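Drekstead Parish Records: Transcribed Burial Registers
Data card, second release

Summary

This dataset contains transcriptions of the burial registers held for the parish of Drekstead and its chapelry at Prosness. It is issued for the use of family historians, local history societies and students of population history. The transcriptions were made from microfilm and checked against the bound volumes wherever the film was faint.

Contents

The release consists of 23 files, one for each surviving register. Each row records a single burial and gives the name of the deceased, the date of burial, the age where stated, the place of abode and any note made by the officiating minister. Two registers for Prosness are damaged by damp along the inner margin, and entries from these volumes carry the mark D in the final column.

Spelling and dates

Surnames are given as written. Forenames shortened by the clerk (Wm, Thos, Eliz) have been left in their short form, and a separate column supplies the full name. Years before the change of calendar are shown in both styles. Ages given in weeks or days have not been converted.

Known limits

Burials of Nonconformists are under-recorded throughout. The Grasodport road cemetery kept its own books and is not covered. Users should not treat a missing entry as proof that a burial did not take place – several clerks wrote up their registers from loose notes at the end of the quarter, and some of those notes were evidently lost.

Access

Files may be downloaded from the Arroyo reading room catalogue. Requests for images of the original pages are limited to 300 in a calendar year for each reader. The enquiry desk is closed on Tuesday mornings.

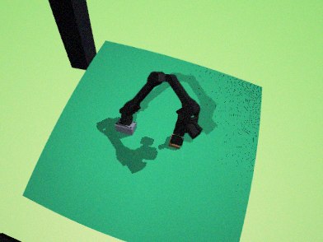
Corrections

Proposed corrections should state the file name, the row number and the suggested reading. Accepted changes are included in the next release, normally issued in May.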